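Call for participants: one-pot supper trial, Burnetach kitchen

Skudutton is looking for people to test a small rice cooker and the handful of things that go with it. We say test and we mean it. Every small appliance comes with a promise that supper will look after itself, and we have read enough of those promises to want a second opinion from people who cook on a weeknight and wash up afterwards.

The work is plain. You cook, you serve, you clear the table, you fill in a form. The pink bowl and the green plate are what you eat from, and we want your view on whether one of each will do.
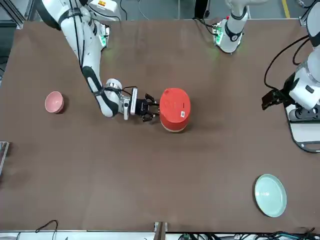 Bowl, plate and the red container on the Burnetach table.

Sessions run in September and last 155 minutes. The fee is 190 euros for 4 sessions, paid after the last one. Miss one and the fee drops, so please don't sign up on a whim. No cooking skill is needed. People who already love their rice cooker are welcome, though we will ask harder questions of them — and the same goes for anyone who swears by a saucepan.

We'd like to hear about the dull parts: whether the lid is a nuisance when it's open, how much table the thing takes up, where you'd put a cup to dry. 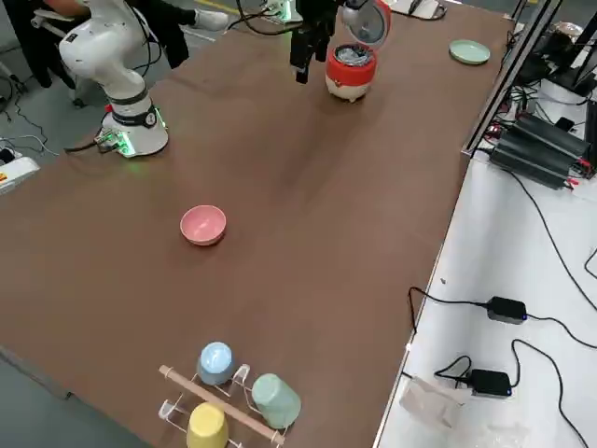
Kanako Higuchi thinks we are asking the wrong people. Anyone with 155 minutes to spare for rice, she wrote, will be kinder to the cooker than somebody with hungry children at the door. She may be right, and parents can ask for the early session.

To apply, write a few lines to Stijn Van Acker at Skudutton saying what you cooked last night. Toast counts.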